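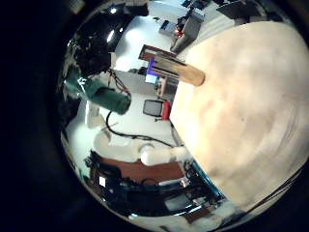 Rounded at the end: a light-coloured wooden rod.

PLOSTERO OPENS A REPAIR COUNTER FOR CLOTHES AIRERS IN PLENDVILLE

For immediate use

I've been mending clothes airers on and off for 17 years, mostly for neighbours and mostly on my own kitchen floor, so it gives me a daft amount of pleasure to write this. From this December, Plostero will have a proper repair counter in Plendville, at the back of the Lins hardware shop (go past the paint, turn left at the buckets). Bring in your wobbly, snapped or saggy airer and we'll see what can be done with it!

We'll be open every Tuesday from 10 in the morning until the shop shuts. You don't have to book. If there's a queue, leave your airer with a label on it and go and get your shopping, and we'll ring when we've had a proper look.

Why airers? Well, I like them. I grew up under one, the sort that goes up to the ceiling on a pulley, and I still think it's the best thing anyone ever did with a kitchen ceiling. They cost nothing to run and they dry a jumper without shrinking it to fit the dog. But they do break, usually one rail at a time, and then the whole lot goes to the tip for the want of a single length of dowel. I've pulled a fair few out of skips over the years (I do ask first) and most of them needed an afternoon at the outside.

The list of jobs we'll take on is quite long. We can replace wooden rails on folding airers and ceiling airers, re-cord pulleys, swap rusty screws and tighten up legs that have started doing the splits. We can sand down rails that have gone rough and started catching on tights and woollens, which is a bigger part of the work than you'd think. We'll have a go at wall-mounted racks too, provided you've taken them off the wall yourself. What we can't do is anything heated or anything with a plug on it. Plastic joints are a maybe, and I'd rather see one before I promise.

A new rail, cut to length and fitted, will be £3. That's the price for a standard folding airer, and I've kept it simple on purpose as I'm hopeless at adding up when people are standing in front of me. Ceiling airers vary such a lot that we'll give you a price on the day. If you only want the rail and fancy fitting it at home, bring the broken one along, both halves if you've still got them, and we'll cut you a match to take away.

There's a bigger job behind all this, which is the one that talked me into getting a counter in the first place. Earlier this year we were asked to re-rail the drying room at the Warora flats, where the old racks had been patched with broom handles, garden cane and in one case a curtain pole with the knobs still on. We cut and fitted 696 rails. My hands have only just forgiven me. Still, it meant we finally sorted out a decent supply of timber and a sensible way of rounding off the ends, and it seemed a shame to put all that away again afterwards.

People at Warora also kept asking if we could look at the airers inside their flats while we were there, and then their mums' airers, and it became pretty clear that my kitchen floor wasn't going to be big enough. Lins had a corner going spare and offered it to us for the winter. We'll stay on into spring if enough of you turn up.

A few bits of advice while I've got you. Don't hang a soaking wet bath mat on one rail, spread it over two. Wipe the rails down now and then, and let the wood dry before you fold it up and shove it behind the wardrobe. If a rail has gone black in places, give it a scrub and bring it in if the mark won't shift. And if you've got a ceiling airer, please look at the cord! If it's fluffy or stiff, or you can't remember it ever being changed, it wants changing.

We're also after old airers that nobody wants. Whole or in bits, painted or plain, we'll take the lot and use them for parts. You can hand them in at the Lins counter whenever the shop is open, just say they're for Plostero.

Local papers, newsletters and noticeboards are very welcome to print any or all of this. If you'd like to come and see a repair being done, any Tuesday is fine, though mornings are better for a chat.

ENDS

Notes for editors

Plostero repairs wooden household goods and is based in Plendville. The repair counter is inside Lins, and enquiries can be left at the shop till.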